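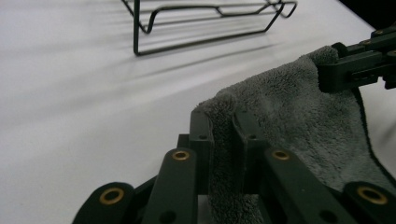

Grimero chief leaves as Patix bid clears its last hurdle

Theophilus Fiadzo has stepped down as chief executive of Grimero, nine days after shareholders voted to accept a takeover offer from Patix, its larger rival in commercial packaging.

The company confirmed the move in a short statement on 25 November 2023. Fiadzo will stay on as a paid adviser for six months but gives up his seat on the board at once. Sarpong, the investment firm that owns nearly 39 percent of Grimero, backed the Patix offer from the start and had been pressing for a change at the top.

Fiadzo had argued for a different deal. In October he told investors that a merger with Irkard, a smaller label printer, would leave Grimero independent and cost fewer jobs. Irkard's talks with the company ended without an agreement, and the board then recommended the Patix bid by a narrow margin.

His exit terms are likely to draw questions. Under his contract, Fiadzo is owed 18 months of salary if he leaves after a change of control. The takeover has not formally closed, and Sarpong has asked the board to explain whether the clause applies yet. Grimero said the payment was "under review" and declined to give a figure.

He is also barred from working for a competitor for a year. The ban covers Irkard by name -- a detail that was added when his contract was last renewed.

Patix has said it will run Grimero as a separate division at first, with its own sales team. Plant managers have been told to keep to existing production schedules through the winter. Suppliers on long contracts should see no change in payment terms, according to a letter sent out by the finance department.

A new division head will be named after the deal closes. Grimero's finance director is in charge until then.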